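Bramville Mulch and Row Cover Records
Data card and file guide

Version date: 2023-09-04
Maintained by: Bramville Growers' Records Office

Summary

The collection contains 644 plot records on the use of straw mulch and woven row cover in outdoor vegetable beds. Each record covers one plot for one growing season. The plots belong to two sites, Mulby and Plokeck, which differ mainly in soil: Mulby is a light sandy loam, and Plokeck is a heavier clay that drains slowly in spring.

The records were first kept on paper by the site managers and were later typed into a single table. Spelling of crop names has been made uniform. Remarks have been left as written, including abbreviations.

Contents of the package

plots.csv -- one line per plot and season
sites.csv -- soil type, slope and irrigation method for each site
remarks.txt -- free-text notes, keyed by plot number
photos -- a small folder of pictures, not linked to plot numbers

Main fields in plots.csv

plot_id: letter for the site followed by a number. Numbers were never reused, even where a bed was taken out of use.
crop: common name in lower case.
mulch: straw, none or mixed. "Mixed" means that straw was laid over grass clippings or leaf mold.
mulch_depth: in inches, measured on the day of laying. No allowance is made for settling.
cover: yes or no. All covers were of the Baert woven type.
weed_hours: hand weeding time for the season, to the nearest half hour.
yield_lb: marketable yield in pounds. Split or slug-damaged produce was weighed separately and is not included.

Missing values

An empty cell means that no measurement was taken. A zero is a true zero. In 55 records the mulch depth is empty although straw was used; most of these come from Plokeck, where the gauge was out of service for part of one season. Users who need depth as a variable should drop these records. The office does not recommend filling them with a site average.

Intended use

The table is suitable for comparing weeding time and yield between mulched and bare plots within one site. Comparison between the two sites calls for care, as planting dates at Plokeck run later in most years. The data should not be used to set prices for straw or cover material.

Photos

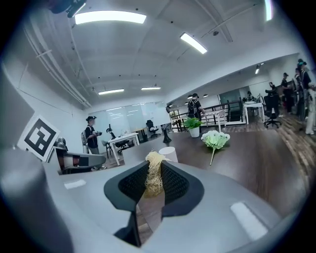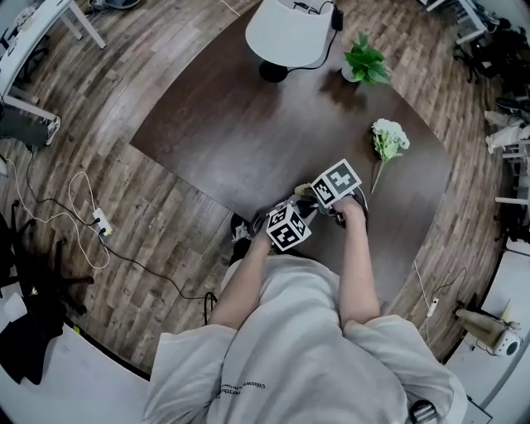
License and citation

The tables may be copied and adapted for teaching, research and farm planning, provided that the source is named. Please cite the collection by its title and version date. Changes made to the tables should be stated in any copy that is passed on.

Corrections

Errors may be reported to the records office in writing, with the plot number and the field concerned. Accepted corrections are entered each January, and the earlier value is kept in remarks.txt.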